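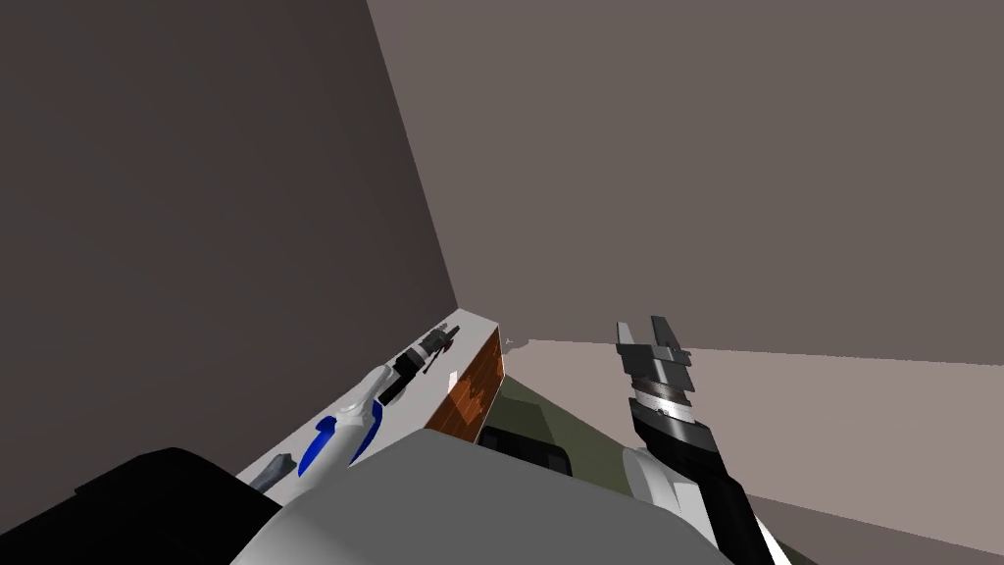
Last updated: May

4.2 Tidying a work surface

The claim that machines will shortly be doing our chores has been made often enough that we felt somebody should give one a chore. We picked clearing a worktop, which most people manage while thinking about something else. All trials in this section were run in the Lornholm simulator, where nothing can be broken and nobody's fingers are at risk. A two-armed robot with parallel grippers was asked to pick up small items one at a time and leave each where the instruction said.

The controller, Talpur, had been trained on 500 demonstrations. We compared it with Bonau, a planner of the older sort that works out every movement beforehand and then sulks if anything has shifted. Each was given 58 trials with the same starting layouts (Fig. 4).

Talpur finished 18 of its trials and Bonau 11. Neither figure will trouble anyone who cleans for a living. We counted a trial as finished only if the item was let go in the right place and stayed there, a standard we would apply to a teenager. Items that rolled off afterwards were scored as failures, over the objections of one of the authors.

Most failures came before any contact was made. Long, thin items lying at an angle were the worst: the gripper would line up nicely with the middle of the tool, close a little too high, and lift away with great confidence and nothing in it. Curved items tended to turn under the fingers. Talpur sometimes tried again from another side, and four of its finished trials were second attempts. Bonau never did, having no opinion on whether it was holding anything.
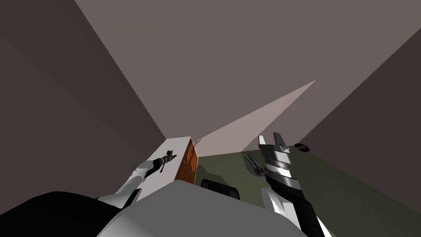

Figure 4. Two-armed robot in the simulated room, with one gripper by the top of the white cabinet.

The second arm deserves a word. We had expected it to steady things while the first did the lifting, as a person might. In practice it was raised out of the way for much of a trial, like a guest who has offered to help with the washing-up and hopes not to be taken at their word. Penalising idleness in the Forurum scoring scheme made it move more, chiefly into the path of the other arm, and we took the penalty out again.

Speed was not scored. Readers who want timings will find them in the appendix, where we would prefer they stayed. Section 4.3 repeats the trials with the layout changed halfway through.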